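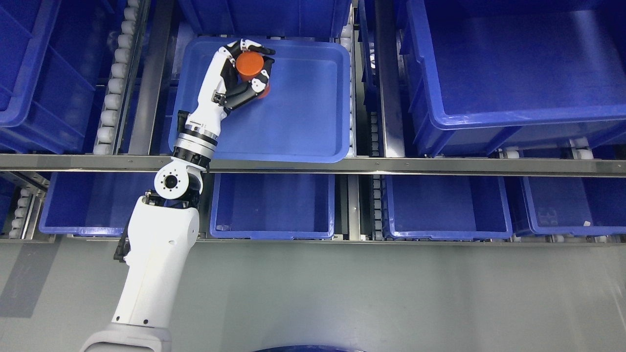

Photo: Roxana Rusu

CHAPTER 8
Working Rules for Robot Picking Stations

In this chapter you will learn:
what a risk assessment for a picking station must cover
how a rule, a standard and a site procedure differ
how limits on speed, force and reach are chosen and recorded
who may enter the working area, and when

8.1 Why a picking station needs its own rules

A robot arm that moves goods between totes does a simple job. It reaches, grips, lifts, moves and lets go. Each of those steps can injure a person or damage goods, and each calls for a different kind of protection. A worker can be struck by the elbow of an arm while watching the hand. An object can be held well and still be dropped when the power fails.

Picking stations also sit close to other equipment. An arm may work over shelving with rollers between the totes, so an assessment that looks only at the arm is incomplete. The station is the arm, the hand, the goods, the totes, the shelving and the people who come near them. This book uses the word "station" in that sense from here on.

A hand with jointed fingers adds its own questions. A two-jaw gripper closes in one direction, and the places where it can pinch are easy to list. Fingers that curl around an object, with a thumb pressing from another side, create several pinch points, and these move as the grip changes. The assessment has to list them for every grip the station is allowed to use.

8.2 Rules, standards and procedures

Students often use these three words as if they meant the same thing. They do not.

A rule, in the sense used here, is set by law. The employer must follow it, and an inspector can stop the work if it is broken.

A standard is a technical document agreed on by people in the trade. Following it may be voluntary, but a contract or a law can make it binding. A standard usually says what level of safety must be reached and how to test for it. It seldom says which bolt to use.

A site procedure is written by the people who run the station. It turns the rule and the standard into steps that fit one building, one arm and one set of goods. A procedure copied from another site is a common cause of trouble - the totes are deeper, the aisle is narrower, and the numbers no longer fit.

8.3 The case used in this chapter

The examples come from the Endau warehouse, where a company named Dalen runs a picking station. The station handles 1378 different items. The site procedure went into use in July 2018 and has 29 clauses, of which three are discussed in detail in this chapter.

Clause 4 deals with the working area. The edge of the area is set at the farthest point any part of the arm can reach while holding the longest permitted item, plus a stopping distance. The first draft measured reach to the fingertips only. The reviewer sent it back, and the measurement was repeated with an item in the hand.

Clause 11 deals with grip. Every item has a grip record stating which fingers are used, how hard they close, and how the item must sit in the hand. Cylinders are listed separately from boxes. The record for a cylinder says whether it is carried upright or on its side, and what the arm must do if the item turns in the grip. An item with no grip record may not be picked, even as a trial.

Clause 17 deals with loss of power. The hand must keep hold of the item or release it in a way that has been tested. Where an item is carried over a tote, the test includes a drop into the tote from the greatest height the arm uses at that point.

8.4 Who may enter

The Endau procedure names three groups. Operators may load and remove totes from outside the working area. Technicians may enter after the arm has been stopped and locked, and each technician fits a personal lock. Visitors stay outside at all times.

A stopped arm is not the same as a locked arm. An arm that is waiting for its next order may look exactly like one that has been shut down. For this reason the procedure does not allow anyone to judge the state of the arm by watching it. The lock must be checked by hand, and the check is written in the station log.

Small items left in a tote are treated as an entry question too. An operator who sees one may be tempted to reach in. At Endau the operator reports it, and it is removed when the tote has been taken off the shelf or the arm has been locked.

8.5 Keeping the assessment up to date

An assessment describes the station on the day it was made. It must be reviewed when a new item is added, when the hand or its software is changed, when totes of a different size are brought in, and after any injury or near miss. Dalen also carries out a full review each June, whether or not anything has changed.

The next section sets out the form used for that review. Read clauses 4, 11 and 17 in the appendix before going on, and keep them open while you work through the form.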